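Speaker notes: course walking and striding at Skavcombe
Hedvig Løken, afternoon session, May

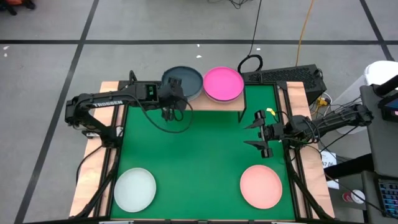
1. Opening
Thank Jasper Michiels for the course plans. Scope is show jumping phase only.

2. Related distances
Take the Flalano double first. Walk from the back rail of the first element to the front rail of the second. Allow two human paces for landing and two for take-off. Four paces make one canter stride.

3. Line from fence 6 to fence 8
Slight downhill. Horses gain ground here. Riders on Cavalcanti and Unda both met the last element too deep. Show the two plans side by side.

4. Time allowed
Measure the track as ridden. Inside turn after fence 4 is optional. Pause for questions.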